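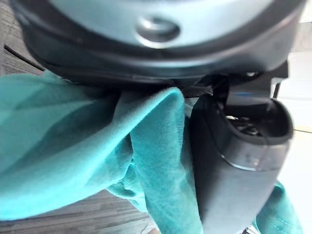

Color bleed in household textiles has two separate causes, and the September issue ran them together. The first is loose dye: color that never bonded to the fiber during dyeing and was not fully rinsed out at the mill. The second is bonded dye that later breaks away through heat, alkali, bleach or long exposure to light. Loose dye shows up in the first few washes and then falls off. Broken dye shows up late, often in an item that has been trusted for years. Saturated blue-greens deserve a note of their own. A color like the teal of the cloth shown here is often built from more than one dye, and when the components differ in fastness the rinse water may be a different color from the fabric. Members who judge bleed by matching the stain to the suspect garment should keep this in mind.

By the Dornis Textile Care desk

Members sent in 271 swatches for the summer bleed trial, all cut from finished goods bought at retail and tested at the Jirkthorpe workroom. Each was stitched to a strip of undyed cotton and a strip of undyed wool, agitated in warm water with a plain detergent, rinsed, and dried flat with the layers separated. Staining on the white strips was then graded against a gray scale under a daylight lamp. Roughly 2 in every hundred were set aside before grading, mainly for frayed edges that had shed lint onto the strips. Lint sitting on the surface can look like staining and has to be lifted with tape before any reading is taken.

The results follow fiber type closely. Polyester stained very little. Cotton in pale and middle shades was also steady. The poor grades came mostly from deep shades on cotton, above all navy, black and dark red, and from brushed or fleecy fabrics where the raised surface seems to hold on to loose color through the rinse. Wool strips picked up more color than cotton strips from the same swatch in a good share of cases. Anyone who tests only against cotton will miss this and may pass a garment that is not safe to wash with a wool sweater.

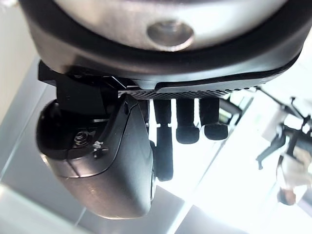
Page last changed: 14 Oct 2024

We were asked whether vinegar or salt in the wash will set a dye. For reactive dyes on cotton, neither will. The bond forms under alkaline conditions in the dye bath, and a cup of vinegar afterward does nothing to form it. Salt helps move dye onto the fiber during dyeing but does not hold it there. What does help is removing the loose dye: repeated rinsing, first cool and then as warm as the care label allows, with fresh water every time. Soaking a garment overnight in its own rinse water is the worst approach, as the color that has come off has hours to settle back on pale trim and pocket linings.

Cationic fixatives are a different matter. We ran a small side test using Rivura, the fixative stocked by Jaramillo, on swatches with the poorest grades. Staining on cotton improved by 2 grades in the best case and by less in most others. There was a slight shift in shade on the blues – visible under the lamp, hard to see in a hallway – and a firmer hand on the knits. A fixative should go on after the loose dye is out. Applied too early, it can hold surplus color at the surface, where it will later rub off.

Rubbing is a separate test and the trial did not cover it. A fabric may be fast to washing and still mark a pale sheet or a car seat when dry. Dark denim is the familiar case. Damp fabric generally rubs worse than dry, so a dark item that has come out of the machine should not be left in a heap on white bedding while the rest of the load is sorted. Contact under pressure is enough to leave a mark, with no washing involved.
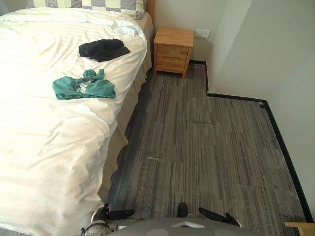 Black and teal garments on a white duvet.

For testing at home, use this order. Wet a hidden seam allowance, press it between two layers of white cotton cloth for a few minutes, and look at both layers in daylight. If either shows color, wash the item alone. Repeat the test after 3 washes. If the cloth is still picking up color at that point, the loose dye explanation is getting weak, and either the dye was badly chosen for the fiber or the detergent is doing damage. Check the detergent label for oxygen bleach before blaming the garment. Color-catching sheets reduce transfer in a mixed load, but they compete with the other fabrics for dye and do not take all of it, so a clean-looking load is no proof that the dark item is fast.

Grading sheets for the trial are held at Jirkthorpe and can be copied on request. Swatches will be kept through the winter for a light exposure run on the south windowsill, half of each piece covered with card. Members who want their swatches returned should write to the Dornis office before the run begins.

3 comments
2 shares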